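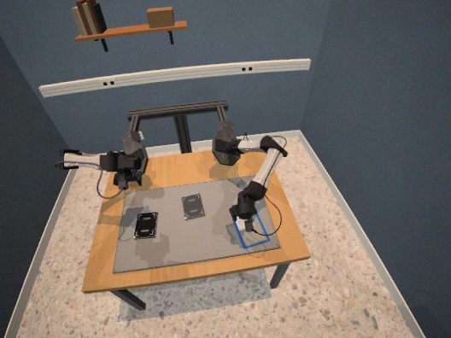 Mesa de teste em simulação: duas peças no tapete cinzento e a zona de destino marcada a azul.

Pesquisar neste site Pesquisar

Como avaliar se um robô já consegue fazer uma tarefa simples de oficina

Muitos clientes da nossa oficina perguntam se um robô já pode arrumar a bancada sozinho. A minha resposta costuma ser: depende de qual bancada e de qual tarefa. Neste tutorial explico o método que uso para responder com números. O português não é a minha primeira língua, por isso peço paciência com alguma frase menos natural.

A tarefa escolhida é pequena. Há peças planas, parecidas com discos rígidos ou placas de circuito, deitadas sobre um tapete, e uma delas deve acabar dentro do contorno azul. Uma pessoa faz isto sem olhar muito. Para a máquina é um bom exame, porque a peça é baixa, escura e pode estar rodada em qualquer direção.

O que é preciso

Um simulador com física de contactos, um modelo da mesa, um modelo dos braços e uma folha de cálculo. Eu uso o Meltell para a simulação e o Grarex para guardar os registos, mas qualquer programa equivalente serve. Não compre braços verdadeiros antes de chegar ao passo 5.

Passo 1. Escrever a tarefa numa só frase

A frase deve dizer qual peça, para onde e em que condição termina. A minha é: "colocar a peça mais próxima do centro dentro do contorno azul, sem tocar na outra". Se duas pessoas leem a frase e imaginam finais diferentes, é preciso escrevê-la outra vez. Com a Zuweira Gyamfi perdi uma tarde inteira porque ela aceitava a peça em cima da linha e eu não.

Passo 2. Definir o que é sucesso

Considero sucesso quando a peça inteira fica dentro do contorno, deitada, e a garra já a largou. Dou 45 segundos para cada tentativa. Passado este tempo a tentativa é falhada, mesmo se a peça está quase no sítio. Registe também a causa da falha com uma palavra: pega, queda, choque, tempo.

Passo 3. Variar as posições

O erro mais comum de quem começa é testar sempre com as peças no mesmo lugar. O robô aprende aquele lugar e parece muito inteligente. Mude a posição e a rotação das duas peças em cada tentativa, e de vez em quando mude também a luz. As sombras dos braços caem sobre o tapete, e uma peça quase preta dentro de uma sombra é difícil de separar do fundo para um sistema que trabalha com câmara.

Verifique ainda os cabos. Nos braços há cabos finos que fazem curvas largas fora das juntas. Se o seu modelo não os inclui, a simulação fica mais fácil do que a oficina.

Passo 4. Correr as tentativas e ler os resultados

Fizemos 353 tentativas com o braço direito, durante uma noite. Não vou publicar aqui a percentagem, que só tem valor para o nosso modelo, mas a distribuição das falhas ensina bastante. A maior parte foi de pega: a garra desce, toca na face da peça e empurra-a em vez de a agarrar pelos lados. Depois vieram as falhas de tempo. Choques houve poucos.

Quando a pega falha muito, experimente primeiro baixar a velocidade da descida nos últimos centímetros. Só depois mexa no treino.

Passo 5. Comparar com uma pessoa

Peça a um colega para fazer a mesma tarefa na bancada real, com o mesmo limite de tempo. O Telmo Miranda fez a comparação para nós numa quarta-feira de manhã e terminou cada colocação em menos de três segundos. O braço simulado precisa de bastante mais. Isto não elimina o robô, que pode trabalhar à noite, mas convém ter a diferença escrita antes de falar com o chefe.

Então, as máquinas já conseguem?

Para uma peça rígida, num tapete liso, com destino bem marcado: sim, com supervisão. Para uma gaveta cheia de parafusos misturados, ou para dobrar toalhas em casa, eu ainda não aceitaria um contrato. Também não testei as duas mãos juntas, por exemplo um braço a segurar a peça e o outro a ligar um cabo. Espero fazê-lo em dezembro, com a ajuda da Huiling Wan.

Se repetir este teste com outras peças, escreva-me com a sua frase do passo 1 e a tabela de falhas.

Mawuli Aryee

Artigos relacionados
Escolher uma garra para peças planas
Registar tentativas no Grarex sem perder dados
Wuvbridge: ligar o simulador ao controlador
Dobrar toalhas com dois braços: o que falta
Visita à oficina Issahaku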